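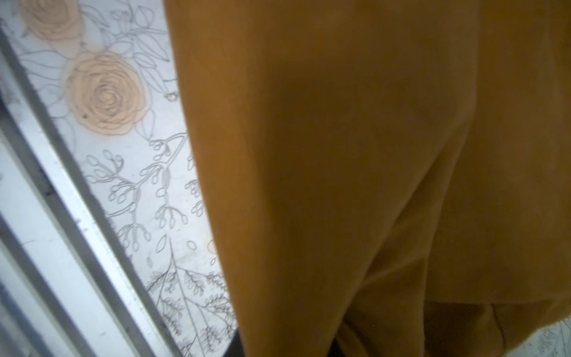
Parveen Malik wrote in to say that my last post on curtain hems was wrong by a full inch, and that anyone who followed it with a heavy cotton would end up with panels hovering over the floor like short trousers. Her argument: I gave the finished drop as measured on the day of hanging, and heavy cloth doesn't hold that figure. It grows on the rod, then it shrinks at the first wash, and the two don't cancel.

She is right about the wash. On the growth I had numbers of my own, so I went back to the notebook before answering, and the answer got long enough to be a post.

The setup, for people who missed the earlier one. I have two windows on the north side of the house, both with a plain steel rod on fixed brackets. The floor below them is level to within what my spirit level can show. I measure from the underside of the rod to the bottom of the hem with a steel tape, at the leading edge and the return edge of each panel. Cloth tapes stretch. Mine had gained 2 mm over its length when I checked it against the steel one, and I threw it out.

All my figures are in millimeters because the steel tape is easier to read that way. The finished drop I aimed for was 2294. That leaves a small gap over the floorboards and clears the baseboard heater pipe on the left side.

Growth first. A panel of loosely woven cotton put on the rod with a basted hem gets longer for some days and then stops. Most of the change is in the first two nights. After that I could not separate it from reading error. Tightly woven cloth moved so little that I would not bother waiting. A loose weave with a lining moved more than the same weave without one, and I put this down to the added weight, though I only had one lined panel and would not defend it very hard.

The leading edge and the return edge do not grow equally. On my panels the leading edge came out longer. I open and close them by hand, with no cord or wand, so the leading edge gets pulled every morning and every night. If you use a wand you may see less of this.

Now shrinkage. Parveen's point is that people hem to the hung length, wash the curtains in December when the relatives are coming, and get back something shorter. My earlier post said to preshrink the fabric, and it said so in one line near the bottom, where it did no good. So, properly:

Cut a test square before you cut anything else. Mine is 50 cm on a side, marked with thread and not with chalk, which washes out. Wash and dry it exactly the way you intend to treat the finished curtains. Measure both directions. Cotton will usually shrink more along the warp than across it, and the warp is the direction that matters for the drop. Scale the result up to the length of your panel and you have the allowance.

Then preshrink the whole length anyway. The square tells you how much to buy, and it is no substitute for washing the cloth. I have skipped this twice. Both times the side seams puckered, as the thread and the cloth came out of the wash at different lengths.

Brushed finishes need a separate warning. The nap on a brushed cotton shades differently up and down, so all panels have to be cut running the same way. Mark the top of every piece on the wrong side before it leaves the table. Pressing a brushed face flattens it, and steam brings back only part of it. Press from the back, over a towel. For the hem I use the tip of the iron on the fold only and leave the rest alone.

On fabric weight, Tania Bhattacharjee asked what I consider heavy. I weigh the test square on the kitchen scale and convert. By that method the cloth from the Dissanayake remnant shelf came out at almost 800 grams per square meter with the lining basted on, and that is far too much for the light-duty brackets I had at the time. They were rated for less and they sagged in the middle. A sagging rod also reads as growth if you measure to the floor, so measure to the rod.

Corner weights: I sew them into a small pocket inside the hem and not directly to the cloth. Lead-free ones are fine. Take them out before washing or they beat the drum. If the pocket is left open at the top this takes a minute per panel. Chain weight along the whole hem hangs better on sheers. On heavy cloth I could see no difference with or without it.

Revised order of work, then:

Wash and measure the test square.
Buy the cloth with the warp allowance added.
Preshrink the full length.
Cut, all pieces with the top marked.
Sew the side seams and the heading.
Baste the hem and hang for at least two nights, longer for a loose weave.
Mark the hem from the rod with the steel tape, at both edges and in the middle.
Take down, trim, sew the hem by hand or with a blind stitch.

Parveen also recommends a double hem deep enough to let down later - she uses four inches doubled - as insurance against everything above. I had been using three. I have changed to four for the bedroom pair, and the extra cloth does help the bottom hang straight.

The earlier post has been corrected and the shrinkage line moved to the top. I still owe Rizwan Wijesinghe an answer on pinch pleat spacing for an odd number of hooks, and I will get to that once the bedroom pair has been through the wash.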